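Section 4: Setting Up the Microwave in the Shared Kitchen

Okay, so you've got the shelves sorted and the kettle plugged in (that was Section 3), and now it's time for the microwave. I wrote this one for everybody moving into the Plenden flats on Carngate, where the kitchens are small and the microwaves come from all over the place. Mine is the kind with a glass plate that goes around and a strip of flat buttons up the right side, and most of what follows fits any countertop model like that. If yours is built into a cabinet, skip to Section 6.

I'm not a technician! I've set up more of these than I planned to, though, and Siiri Halonen in the building office read through the steps and fixed the parts I had wrong.

What you need

A flat table or counter that doesn't wobble
A wall outlet you can reach without an extension cord
A soft cloth and a little dish soap
A microwave-safe mug or glass measuring cup
The booklet that came with your oven, even if you can't read all of it

4.1 Picking the spot

1. Find a place where the oven can sit with all its feet on the surface. Push down on each corner of the table first. If it rocks, fix the table, then carry on.

2. Check the clearance in your booklet, for the back, the sides and the top. It's different from one oven to the next, so please don't go by what your neighbor did.

3. Think about the door before you think about anything else. On these it's hinged on the left and swings out toward you, and it needs a lot more room than you'd guess. I put my first one tight against the fridge and could only get the door halfway open, which meant tipping every plate of soup to get it out.

4. Leave a bit of bare counter to the right of the oven or in front of it. You'll want to put a hot bowl down fast, and the top of the microwave is not the place for it.

Caution: Don't cover the vents. No dish towels, no cereal boxes, no mail.

4.2 Unpacking and cleaning

1. Lift the oven out with two people if you can. The weight is usually all on one side, so whoever gets the control panel end has the worse deal.

2. Take out everything that's packed inside: foam, tape, paper, the little bag with the booklet. Run your hand along the back of the cavity, too. In-ho Jang on my floor found a second sheet of foam in his after he thought he was done.

3. Peel off any plastic film on the outside. Leave alone anything the booklet says is a permanent cover. Some ovens have a thin panel on the inside wall that looks exactly like packaging, and it isn't.

4. Wipe the inside with the damp cloth and a drop of soap, then again with plain water, and dry it. Wash the glass plate in the sink like any other plate.

Note: Keep the box for a while if you have the room. Obeidat, the shop most of us buy from, asks for the original box on returns.

4.3 Putting in the glass plate

1. Set the roller ring (if yours has one) in its track on the floor of the cavity.

2. Lower the plate on top with the rim facing up. Turn it gently until it drops onto the support in the middle.

3. Give it a push with one finger. It should move around smoothly and stay level. If it clunks or tilts, lift it out and try again.

Caution: Don't run the oven without the plate, and don't run it with a cracked one. And if the plate is hot, let it cool off before you wash it – cold water on hot glass is a bad idea.

4.4 Plugging in

1. Plug the oven straight into the wall, in a grounded outlet that matches the voltage on the rating label. No adapters, no power strips.

2. Give it an outlet to itself. In my kitchen the kettle and the microwave together trip the breaker every single time, and the breaker box is down 32 steps in the basement (ask me how I know).

3. Look at the display. Depending on the oven you'll get a zero, a blinking clock or a row of dashes. Any of those is fine for now.

4. Set the clock if your model has one. I left mine unset from January until I finally sat down to write this, and it heated lunch just the same.

4.5 Getting to know the buttons

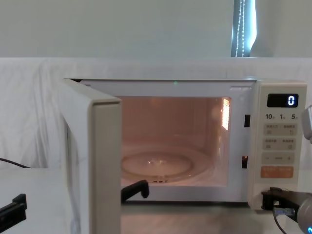
Labels are where most people get stuck, especially if the oven came secondhand or was made for a different market, so take five minutes with the panel before you cook anything. Start with the buttons you can work out without reading. On mine the words are in small East Asian characters with tiny icons next to them, but the wide gray strip with a minus at one end and a plus at the other doesn't need a translation, and neither do the numbers 10, 1 and 5 printed under the display. For everything else, go to your booklet or a translation app on your phone, and write what you find on a strip of masking tape. Stick the tape on the side of the oven, please, and keep it off the buttons and out of the vents.

1. Find Start. Mark it first. Don't go by color or size alone, check it in the booklet.

2. Find Stop or Cancel and mark that too. Everybody in the kitchen should know this one.

3. Find the power setting. Some ovens go back to full power after every use, so check it each time you're melting butter or thawing bread.

4. Leave the automatic programs for later. I've had mine for ages and I still only use one of them.

Note: If you have the Raltura label sheet from the welcome folder, the Start and Stop stickers are on page 16. They peel off clean, which is more than I can say for my tape.

4.6 First test

1. Pour 200 ml of water into the mug and put it on the middle of the plate. Stand a wooden stir stick in it.

2. Close the door until it clicks. If it doesn't click, open it and look for crumbs or leftover tape where the latches go in.

3. Set one minute at full power and press Start.

4. Watch and listen. The plate should turn, and you should hear a steady hum.

5. When it stops, wait a moment, then take out the mug with a cloth. The water should be warm.

Caution: Never run the oven empty. If the door is bent, the seal is damaged or the latch feels loose, unplug it and leave it unplugged until a repair person has looked at it. Don't open the case yourself, even with the plug out.

If the water is still cold, try once more with the power set to full. Still cold? Unplug the oven and leave a note for Siiri at the office with the model number from the rating label. Cleaning and smells are in Section 5.

Last updated 25 Mar 2021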